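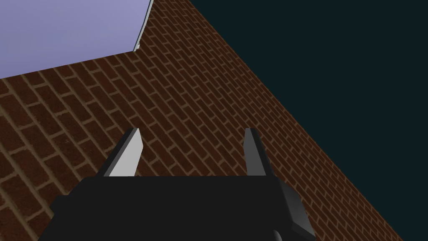

Mulitz Wall Patterns

README, updated in April

Mulitz is a small collection of notes and measurements on how brick and block walls are laid. It began as a folder of scribbles from walks through Skallell, where nearly every street has a different idea of what a wall should look like, and it grew from there! The collection now holds 2000 records, one per wall, and each one is a plain row you can open in any spreadsheet.

What's in a record

Every row gives the bond (running, stack, English, Flemish or other), the joint width, the mortar color, the kind of joint finish, and a free text note. The notes are my favorite part. They ramble a bit, but that is where you find the odd corners, the patched doorways and the places where a bricklayer changed pattern halfway up.

Joint widths are in millimeters. If a wall was too rough to measure, the field is left blank. Please don't read a blank as zero - I did that myself in version 1 and got some very strange averages.

Files

walls.csv - the full table
bonds.txt - short definitions of each bond, with the spellings used in the table
sample.csv - 100 rows for trying things out

Where the records come from

There are 2 sources. Most rows were measured on foot in Skallell. The rest were copied from the Kosetti survey sheets, which are older and use their own color names. I kept those names as written and added a second column with the closest match from our list.
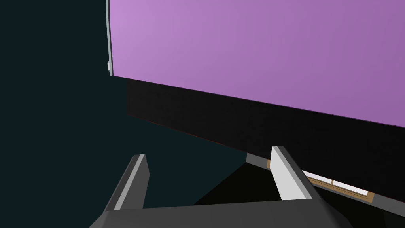 Color matching was slow work, and I loved it. "Ox" and "liver" are both reds in the Kosetti sheets, and it took a long evening of comparing notes to decide that they deserved separate entries. If you disagree, send a correction!

Known problems

Garden walls are overrepresented. Flemish bond is sometimes marked as English in the Kosetti rows, mostly where only the lowest 4 courses were recorded. Painted walls have no mortar color.

Using it

Free for any purpose. The Ueda script in the tools folder converts the table to JSON and checks the bond names for typos. Run it before sending changes.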